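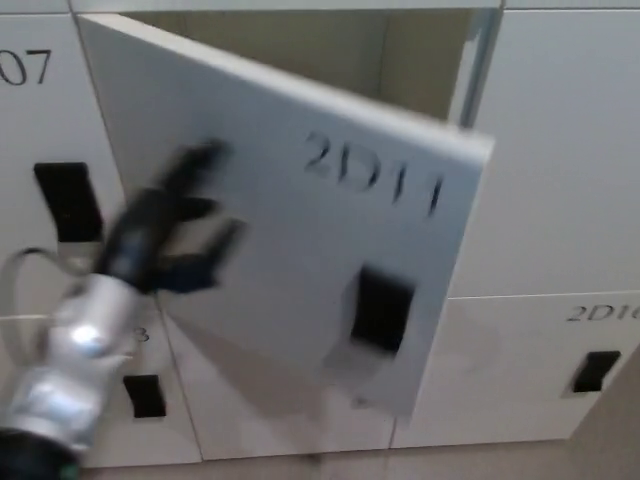 Storage is a subject to which this blog has given too little attention, and the move to shared desks at the Trestevdale building in April seems a suitable occasion to correct that. Until then each of us kept a pedestal drawer unit, and I had occupied mine for so long that its contents had ceased to be known to me. The replacement is a locker. The lockers are white, with rounded corners to the doors and a recessed black slot in place of a projecting handle, and each carries its number in dark grey near the top, as on 2D11. The interior is a plain beige-tan compartment, and it is not deep.

The allocation was made by floor, and staff were given 20 days in which to transfer their belongings. I used almost all of them. The pedestal was found to contain, among other things, two umbrellas, a set of printed minutes from a working group that no longer meets, a tin of peppermints and the charger for a telephone I gave away. My colleague Henrique Cordeiro, whose own drawers were cleared in a single lunch hour, was kind enough to take the second umbrella.

I should record that I was opposed to the change. My objection, which I set out in writing at the time, was that a person who must put everything away each evening will lose a portion of each morning in taking it out again. I have since timed the matter on several occasions and the figure is 4 minutes, including the walk from the lift. The objection is therefore withdrawn in part. It stands as regards wet coats, for which no provision has been made on our side of the corridor.

The arrangement I have settled upon is as follows. The laptop stands upright against the side wall in its sleeve. In front of it goes a shallow canvas tray, purchased from Druria, which holds the keyboard, the mouse and a pencil case and can be carried to the desk in one journey. Shoes go underneath, in a cloth bag. A mug may be kept on top of the shoes if it has been dried properly -- I would ask readers to take that condition seriously. Loose papers are not admitted at all. Anything on paper that I have not read by the end of the week is either scanned or put in the recycling.

Jannik Ehlers, who occupies a locker in the same bay, favours a different method, with a hanging organiser of the kind sold for wardrobes. It gives him three pockets at eye level and is undoubtedly neat. It also takes up space towards the front, and he has twice closed the door on a scarf. He has asked me to state that the scarf was not damaged.

Some practical points may be of use to those at the Jindivora office, where I understand the same change is under discussion. It is advisable to measure a bag before buying it for this purpose; my old briefcase would go in only at a slant and has been retired to the hall cupboard at home. A small label on the inside of the door, bearing a name and extension, has already reunited one colleague with her lunch. Food should in any case go to the kitchen. It is also worth opening the door fully before reaching inside, as it swings across the front of its neighbour, and the person next to you may be there at the same moment.

The old pedestals have been collected and the space by the window now holds a round table. My tin of peppermints is on it, for general use, and will be refilled when empty.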